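Ranger une chaise, saison 2

Publié le 6 décembre 2019
Classé dans : Atelier, Robots, Choses qui prennent plus de temps que prévu

Reprenons où j'en étais en juillet, c'est-à-dire nulle part. Josa avait deux bras, un logiciel qui plantait et une ambition : pousser une chaise de bureau sous un bureau. Mon neveu de six ans y arrive d'un coup de hanche.

Depuis, j'ai tout réécrit. Les deux bras partagent enfin la même horloge (avant, le gauche avait 90 millisecondes d'avance et la chaise partait en crabe). J'ai jeté le planificateur maison, 3 000 lignes dont j'étais très fier, au profit de la bibliothèque Usuga, qui fait la même chose en mieux et sans mes commentaires désobligeants.

Reste le problème des roulettes. Une roulette n'a pas d'avis tant qu'on ne pousse pas, puis elle en a un, et c'est rarement le vôtre. Bilan de la dernière série à l'atelier Badgate : 63 essais, 14 que j'oserais montrer à quelqu'un. Dans les autres, la chaise finit de travers, ou bien Josa s'arrête à mi-chemin et réfléchit. J'ai appris à respecter ces moments.

Prochaine étape : baisser la raideur des poignets et recommencer. Si quelqu'un a déjà réglé une commande en effort sur deux bras en même temps, les commentaires sont ouverts, et j'ai du café. 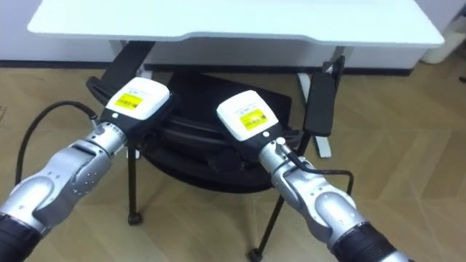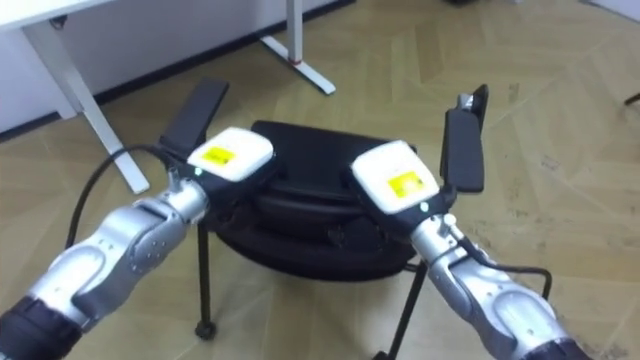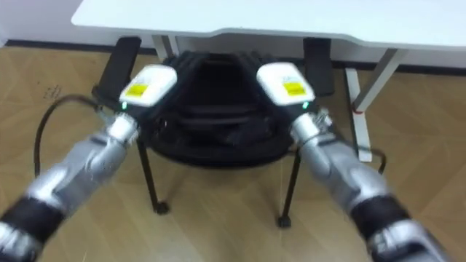
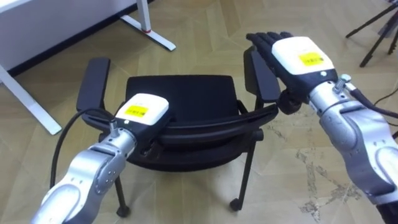 Josa, ses deux bras, la chaise et un sac noir rembourré, à l'atelier.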